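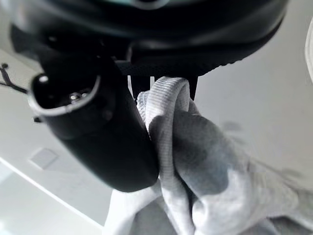
I've been at Varneck for most of my working life, always on the textile side, and August was the first month I went home without sore thumbs! The new cell on our returns line has taken over the part of the job we all complained about, picking garments out of a heap one at a time. Anyone who has done it knows that a bunched-up top is all folds and no edges, so I still get a kick out of seeing those thin black prongs close on a bit of soft grey cloth, right by the ribbed band. Ribbing is what I'd go for too – it has some body to it and you can feel it through gloves.

We handle returns for two customers, Ballell and Nestel, and on a heavy shift that used to mean 600 pieces for each of us. Pick, shake, look, fold, bag. Now the picking is off my plate and I spend my time on the looking, and I love it. I find pulled threads I'm sure I would have missed last year. I've also started a little notebook of repairs that are worth doing (loose hems, mostly), and Damian Mösli from planning has asked for a copy, so maybe something comes of that.

Not everything is smooth. The cell is slower than a good picker, and it hates straps. On its best shift so far it did 378 pieces. Stamatia Tzanetos, who has the station next to mine, misses the rhythm of the old way and told our manager so, and I think she has a point: it's quieter now and you talk less. We asked for the two inspection tables to be turned to face each other and they did it the same week. Much better.

The other big change is training. Four of us got a course from Danzer on clearing faults and teaching new grasps, and our hourly rate went up with it. I was nervous about that course (I'm 54 and I don't even like updating my phone) but I passed, and last week I taught the cell a new grasp for cardigans all by myself. Bathrobes are next, and I already have my eye on the belt loops.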